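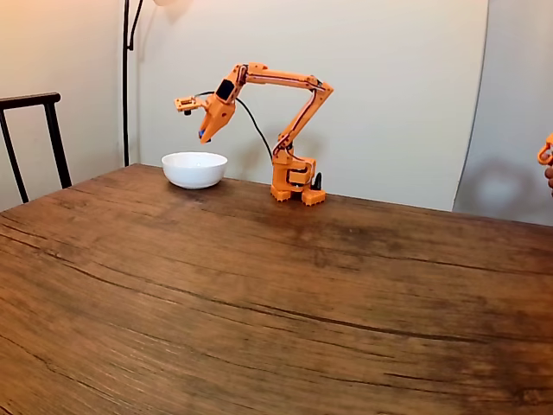 Quem escreveu afinal "A Balsa de Urnport", a valsa que meio país assobia a fazer a barba?

Mahfuz Roy, afinador de pianos, que a compôs em 21 minutos à espera de um cliente atrasado. O cliente chegou, achou a melodia triste e pediu desconto.

A canção saiu em abril pela Dewan, editora de Skarkdale mais conhecida pelos hinos de clubes de bowling. Imprimiram-se 200 discos. Venderam-se 60, três deles à mãe do autor, que não tinha gira-discos. Depois uma rádio local passou o lado errado, gostou e insistiu — todas as manhãs, antes do boletim das marés.

Roy continua a afinar pianos. Cobra mais a quem lhe pede que toque a valsa no fim.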